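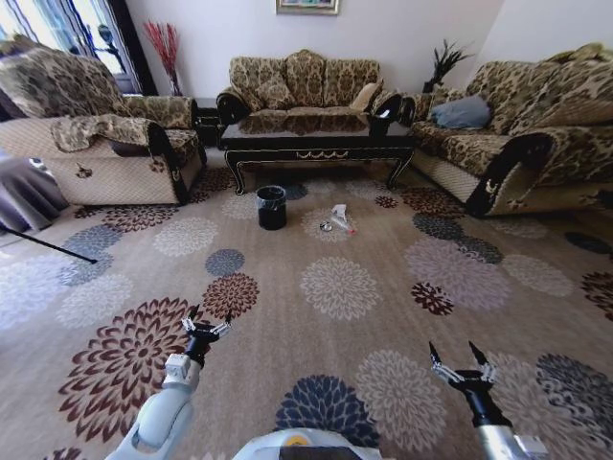
Community > Home & Living > Local News

Rug library at Smits opens its doors to borrowers from out of town

Anyone who has ever bought a rug in a store, carried it up two flights of stairs, rolled it out and felt their heart sink will understand why the rug library at Smits has been such a hit. Starting in November, the lending counter at the back of the old furniture shop will be open to people from Jotamen and the other towns along the valley road, and the folks who run it say they could not be happier about it (nor, we suspect, could the people who have been borrowing cards from their cousins).

If you haven't come across it yet, the idea is a lovely and simple one. You pick a carpet, you take it home, you live with it for 23 days, and then you bring it back or pay what is written on the tag and keep it. There are flowered carpets and plain ones, long narrow ones for hallways, and a whole rack of small mats for kitchens and back doors. Borrowing costs $34 a year for a household, and that covers as many swaps as you like, with a limit of 2 rugs out at any one time.

The collection now stands at 694 pieces, many of them given by families who were moving to smaller homes and couldn't bear to see a good carpet go to the dump. Each one is cleaned before it goes on the rack, and the shop keeps a little booklet for every rug where borrowers can write a few lines about the room it went into. Some of these booklets are well worth an afternoon's reading. One green runner has been under a piano, in a nursery, and, for a single weekend, down the aisle at an outdoor wedding – there is still a pressed petal taped to the page.

Large floral patterns have been the favorites this fall, which came as a bit of a surprise to the staff, who had stocked up on gray. Big flowers seem to be back in living rooms after a good many years away, and the advice at the counter is to be brave and go a size larger than you think you need. A small rug tends to float in the middle of a room like a raft, while a big one reaches under the furniture and pulls everything together. Dark wood sits especially well on a warm background, so don't feel you have to part with your grandmother's coffee table to make it work.

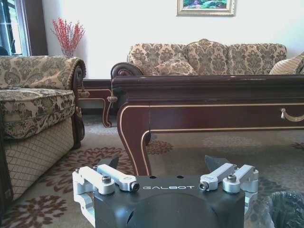 Loretta from Proltunwood wrote in to tell us that she tried four carpets before settling on one, and that the one she kept was the very one she had laughed at on her first visit. She added that the lining paper the shop hands out is worth asking for if you have older floorboards, and that she turns her rug end for end every spring so it fades evenly.

Out-of-town borrowers will need to bring something showing their address and, if at all possible, a vehicle with a back seat that folds down. The Bitgate bus does take rolled rugs, but only the shorter ones, and the driver will thank you for tying both ends with string. The counter opens at 10 in the morning and closes at 4, and there is usually a pot of coffee going for anyone who needs time to make up their mind – and most people do.

Comments

mapleporch: So glad this is opening up to Jotamen! We've been asking since last winter. Can you reserve one ahead of time or is it first come first served?

Dot H.: Please measure your door before you go. We borrowed a beauty and then the door wouldn't swing over it.

valleyroad_tim: Do they take donations of wool rugs with a few moth holes? I have two in the attic.

Contact the news desk | Copyright Valley Community Pages | Back to top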